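Keltel hand-held gripper kit, part two: small packets

17 March 2023

The first post covered unpacking, calibration and the cable routing. I said then that I would hold off on an opinion until the kit had been used on something annoying. Tea bags are annoying. The packets are light and slippery, and they sit upright in narrow slots with very little clearance for a fingertip.

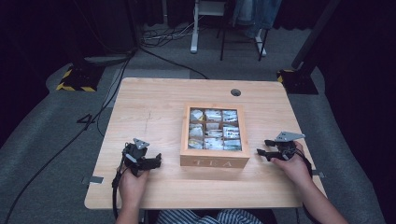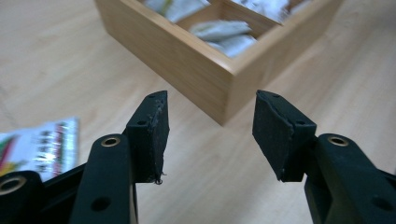 Station 4, tea box task. First picture with the lid on the box, second from one of the grippers with the box open.

For anyone who skipped part one: the kit is a pair of hand-held grippers, a mounting plate for each, two cables, and the recording software. You hold one in each hand and do the task yourself, and the software logs finger opening and pose along with the video. The data then goes to whatever arm you plan to train. Keltel sells the pair as a bundle or rents it by the month. We took the rental, with the option to buy at the end of May.

The task

Open the lid, take one packet out, lay it on the table, put it back in the same compartment, close the lid. The box is a nine-compartment one with a glass lid. I picked it over a parts bin for a practical reason: the parts we care about are sealed sachets of desiccant and small hardware, and a full tea box behaves a lot like our kitting trays at a fraction of the price.

We logged 141 episodes. Of those, 23 were thrown out. Most of the rejects were pose dropouts, and the rest were operator error, mainly picking up two packets stuck together and carrying on as if it were one. The software lets you flag an episode while it is running, but the flag is a key on the laptop, and both of your hands are busy. A foot pedal would fix this. Keltel lists one on its accessories page with no price and no ship date.

Fingertips

The fingers ship with plain hard tips. Padding is extra, sold as adhesive sheet that you cut to shape. Buy it. With hard tips I could hold a packet but could not pull it out of a full compartment without it sliding. With padding the same pull works at a light squeeze.

The padding does not wear well. The edges go ragged, the seam at the block starts to peel, and little tufts of material come off the corners. A loose tuft will drag a neighboring packet along if you come in at a shallow angle. I now trim before each session and replace the pads when the front edge starts to go gray. One sheet gives eight pads if you nest them carefully. The cutting template in the manual is printed slightly undersize, so measure the block and draw your own.

The tips themselves are too thick for this job. They are blocks, and a compartment full of packets leaves almost nowhere to put a block. The technique that worked was to put one tip in the gap by the divider, lean the packet over, and then close. Once the compartment is down to two or three packets it gets much easier, and I would start new operators there.

Warnance makes a thinner tip that is supposed to fit the same hole pattern. I have ordered a set. If the holes line up I will say so here.

Linkage

No complaints about the mechanism. The arm links run in brass-colored bushings, and I could not feel any side play on either unit at the start. After the full set of episodes the left unit has a trace of it. It does not show up in the opening data, which repeats well at both ends of travel. The right unit is unchanged. I put a drop of light oil on each pivot, which the manual neither recommends nor forbids.

One note on opening width. The tips open plenty wide for a packet. They do not open wide enough to span the whole box, so moving the box is a two-handed job, one gripper on each side. That works fine, and it gave us some useful two-handed data that we had not planned on.

Cables

This is the weak point. Each unit has one cable, and it is stiffer than it should be. If it hangs off the front of the table it pulls the hand down a little. If it runs back along the forearm it pulls the hand back a little. Over a long session I preferred the forearm, with a loose loop at the elbow. The loop matters more than the direction.

The connector is a locking type, which is good. The strain relief is a short rubber sleeve, which is less good. I would expect that to be the first failure, and I would want a spare cable on the shelf before starting any serious run. Keltel quoted 193 for a spare pair, before shipping. That is steep for cable.

Comparison

The obvious alternative is the Wouters set, which we had on loan last year. It is lighter and the fingers are slimmer. It also drifts, and it needs to be re-zeroed often enough that you start to plan the session by it. For packets alone I would take the Wouters fingers on the Keltel body, and there is no such thing. The Morard unit is battery powered, so no cable at all, but I have only handled it at a demo and will not pretend to have tested it.

Software

Two bugs since part one. The export dialog forgets the output folder every time it is closed. The episode counter skips a number if you stop and start inside the same second, and this confuses our import script. I reported both. The first was fixed in the next build. The second is marked as known.

Playback is much better than I gave it credit for last time. You can scrub both grippers and the overhead view together, and the opening curve sits under the video – very handy for finding the moment a packet slips. Most slips happen just as the bottom edge clears the divider.

Where this leaves us

I am inclined to buy, with the thinner tips if they fit and with spare cables either way. The rejection rate is acceptable and most of it is on our side. Next is the same task with the compartments mixed, then the actual kitting trays. If anyone has run these grippers with foil sachets and a different pad material, I would like to know what you used and how long it lasted.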